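Skara (motion planning software)

Skara is a software package for planning and running short tabletop jobs on robot arms. It takes a list of objects and a goal, works out an order of moves, and sends joint commands to an arm controller or to a simulator. It is used mostly for sorting and pick-up tasks with small parts.

Two views of a Skara practice room in simulation, with a yellow arm over small colored pieces on a table 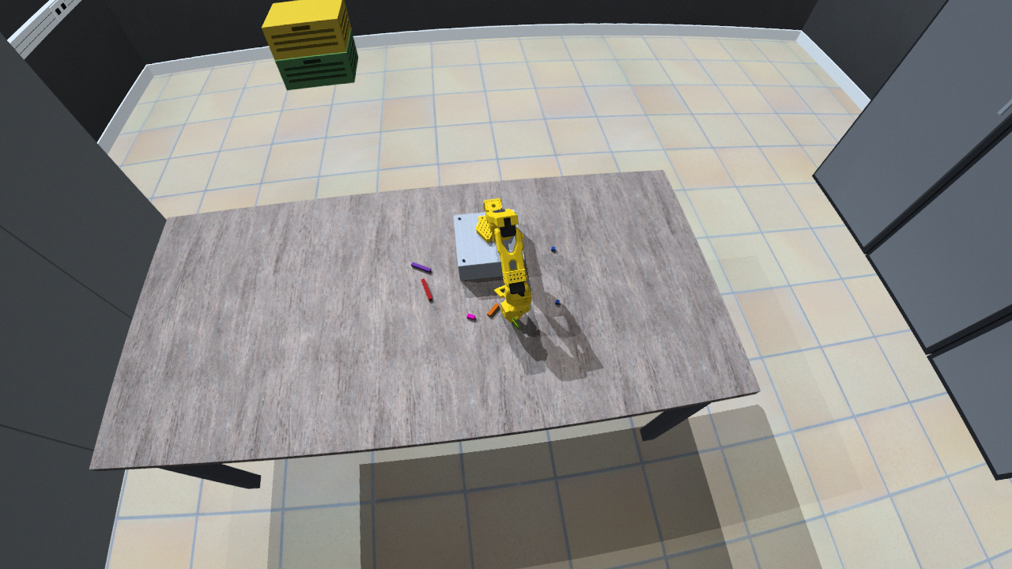
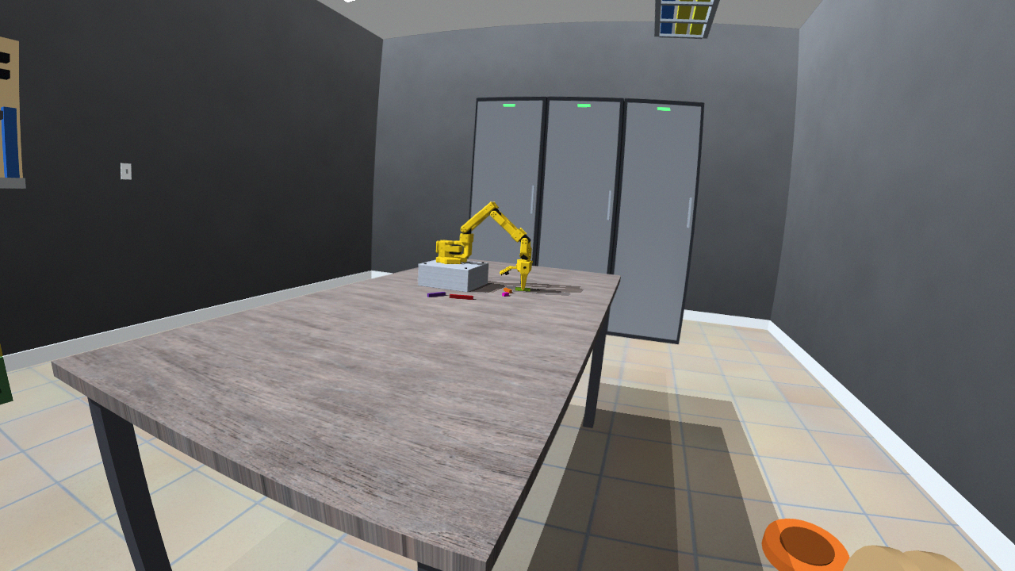
This page was last changed on 7/7/25.

Contents
1 Overview
2 Planning
3 Perception
4 Control
5 Simulation
6 Tools
7 Limitations
8 See also

Overview

Skara was started at the Zemunthorpe workshop as a replacement for a set of scripts that had grown hard to maintain. The scripts held fixed positions for every part, so any change to the table layout meant editing numbers by hand. The first version of Skara kept the old motion code and put a planner on top of it. The motion code was replaced later, and little of the original remains.

The package is split into a planner, a perception module, a control module and a scene loader. Each runs as its own process. They pass messages through a small broker called Brovska, which was written for the project but can be used without it. A module can be stopped and restarted while the others keep running, although a motion in progress is canceled if the control module loses its connection.

Planning

Planning happens in two layers. The upper layer decides which object to handle next. It looks at the goal, the current list of objects, and a table of which objects block others. If a part lies too close to its neighbor for the fingers to fit, the planner tries another approach angle. When no angle works, it adds a push move to open a gap.

The lower layer finds a path for the arm. It samples joint positions at random and connects those that can be reached without a collision. A path search stops after 200 failed samples in a row, and the upper layer then picks a different object. Users can raise this limit in the settings file, which helps on crowded tables but makes the arm pause longer between moves.

Once a path is found it is shortened and smoothed. The smoothing step checks for collisions again at each pass. Early releases skipped this check, and a smoothed path could cut the corner of a box or bin that the first path had gone around.

Grasp choice for long, thin parts is handled separately. The planner closes the fingers across the short side and near the middle. Cubes may be gripped on either pair of faces, and the planner chooses the pair that needs the smaller wrist turn.

Perception

The perception module turns camera images into a list of objects, each with a shape class, a color label, a position and an angle. The standard shape classes are cube, bar, disk and unknown. Objects classed as unknown are treated as obstacles and are never picked up.

Color labels are assigned by comparing the average color of an object with a stored palette. Shadows from the arm are a common source of error, as they can darken part of an object and shift its label. Purple and magenta are the pair most often confused with the default palette. The module can be told to wait until the arm has moved aside before it takes a reading, at the cost of a slower cycle.

Control

The control module sends joint targets 60 times per second. Between targets it fills in the motion with a simple curve that limits speed and acceleration. It supports arms with up to 7 joints. A gripper is treated as an extra device with its own open and close commands.

Descent toward an object is done in two stages. The arm first moves to a point above the object, then comes straight down at reduced speed. If the measured joint positions drift too far from the targets during either stage, the module stops the arm and reports a fault. Faults must be cleared by the operator.

Simulation

Most development is done in simulation. Scenes are stored as text files that list the furniture, the arm, the lights and the loose objects. The loader can shift objects by random amounts at the start of each run, so that a planner is not tuned to one layout. Cameras may be placed anywhere in a scene, and several can record the same run.

The regression suite contains 339 scenes. It was rebuilt in June, when the older scenes were converted to the current file format and duplicates were removed. A change to the planner is accepted only if it completes every scene that the previous release completed.

Tools

Hegde is the viewer supplied with Skara. It draws the planned path over the scene, lists rejected grasps with the reason for each, and can step through a recorded run forward or backward. It reads log files only and cannot command an arm.

A command-line program, skara-check, tests a scene file for common mistakes such as objects that overlap at the start or a goal that names a missing object.

Limitations

Skara assumes a flat work surface. Stacked objects are supported in the planner but not in the standard perception module, which reports a stack as a single item. Soft objects are not supported. Two arms may share a table only if their work areas are kept apart in the scene file.

See also

Brovska (message broker)
Hegde (log viewer)
Scene file format
Grasp planning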